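4.2 Lids, handles and the bit of table next to the hob

Most of the visits were done by April 2021, so what follows leans on those, plus the second round in November where households let us back in. The diary entries (3,388 of them once duplicates were taken out) were coded by Asabe Haruna and then checked against the visit notes. Where the two disagree we went with the notes. Not perfect, but the diaries were often filled in at night, from memory, and people forget lids.

Lids first, as they came up far more than we had planned for. The diary form had no box for them at all. Respondents wrote them in the margin, or under "other", or next to the pan in brackets. Typical entries: "lid nowhere to put". "Lid on worktop, ring of water". "Lid in sink again". One household in Grarnley kept a folded tea towel by the hob only for lids and called it the lid towel. Several others did something similar without giving it a name.

We sorted lid handling into 4 types. Full lift, where the lid comes right off and is put down somewhere else. Tilt, where it stays on the pan but one side is raised, resting on the rim. Slide, pushed across so there is a gap at one side. And peek, lifted a few centimetres, held, put back. The line between tilt and slide is a bit arbitrary and we argued over it. In the end anything with one side clearly higher than the other was called a tilt, even if it had also moved sideways.

Glass lids changed the pattern. With a see-through lid people peeked less, as you'd expect, but they tilted more. The reason given most often was boiling over: they could see the froth coming up and wanted to let the steam out quick. With metal lids the same cooks tended to lift fully, look, and put the lid down wherever there was room. So glass did not mean the lid was left alone. It meant it was moved differently, and mostly stayed on or near the pan.

Handles next. Long single handles were turned inwards, over the worktop, in nearly all the homes with small children and in rather fewer of the others. Pans with a hanging slot in the handle were hardly ever hung up. Rails and hooks were there in some of the kitchens but were used for ladles, oven gloves, a colander, keys. The pans went in a cupboard, stacked, with the lids stood up at the side or upside down inside the pan. Asked about the slot, most people said they had never really thought about it. Coloured handle grips were liked. Easy to spot in a dark cupboard, and in shared houses colour was how people knew whose pan was whose. In the Andska flats three tenants owned near enough the same saucepan and told them apart by the handle only.

Then the set-down space. By this we mean whatever flat area is used for things in between – the pan off the heat, the lid, the chopped veg not yet gone in. In the older kitchens at Akande this was often the dining table, a step or two behind the cook. In the newer ones it was the stretch of worktop beside the hob, which also had the kettle on it, the toaster, post, and so on. We asked respondents to clear the space once and cook a normal meal from it, then to say what they had used it for. The answers were plainer than our coding scheme. A pan. A lid. Whatever was going in next.

Peppers were the commonest "going in next" item, followed by onion. Onion mostly stayed on the chopping board. Peppers wandered: cut in halves or big pieces, seeds out, then left straight on the table while the board was used for something else. Cooks did not seem to mind this with peppers in the way they minded it with onion (smell) or tomato (juice). Figure 6 has the pan and pepper arrangement with the table otherwise clear.
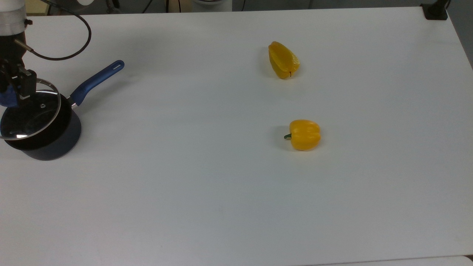

Distance between pan and veg was the other thing we tried to code and it went less well. Cooks were asked to leave things where they naturally put them, but once a table has been cleared people spread out. Pieces ended up an arm's length off that would have been next to the pan on a crowded worktop. We therefore report only near and far, and only for the second round. Near won in the worktop kitchens, far in the table kitchens. No great surprise there.

Surface colour mattered more than we thought it would. On pale tops marks were wiped at once; on dark or patterned ones they were left until after the meal. Respondents with white tables complained about them a lot, and wiped them a lot, and when asked if they would swap, mostly said no. The Cultetine tops fitted in the newer flats are a speckled grey and got wiped least of all.

Two cautions. The diaries ask about the main meal only, so breakfast pans (porridge, eggs) are missing, and those may well be the ones used without a lid at all. Also the visits were arranged in advance and several people admitted to tidying up first. The set-down space we saw on the day is probably clearer than the usual one. The lid figures should be less affected by this, we think, since nobody seems to tidy how they handle a lid. Storage is taken up in 4.3, along with the stacking problem and teh cupboards under the sink.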